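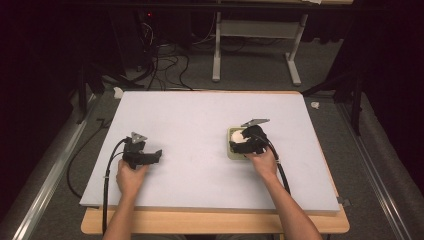
Writing About Your Own Week
Handout 4, Personal Writing for the Web
Instructor: Aldo Fontana

Last class we read diary entries from three bloggers. Today we look at how an ordinary week becomes a post which a stranger can follow.

1. Start from one errand

Many students begin with the weather, and then they stay there for two paragraphs. Weather is welcome, but let it do some work. In the Clotell entry, the author walks to the pharmacy in sleet and finds it closed for lunch. We learn the colour of her boots and that her neighbour is still not speaking to her.

2. Family members in the text

Decide early what you will call them. Barbu writes "my eldest" for nearly 80 entries, and then one September he uses the boy's name. Several readers wrote to him about this change.
Ask before you publish something about a relative. A short message is enough.

3. Tense

Past tense for what happened, present for habits: "We drove to the lake. We always forget the towels." Mixing them is the most common mistake in your drafts – also in mine.

4. Length

Between 2 and 4 paragraphs for this exercise. Please no lists.

For next class
Read the Skamier entry about the broken dishwasher. Keep notes for 7 days, a few lines each evening, and bring them on paper. We will leave the Platov text for later, as the library copy is still on loan.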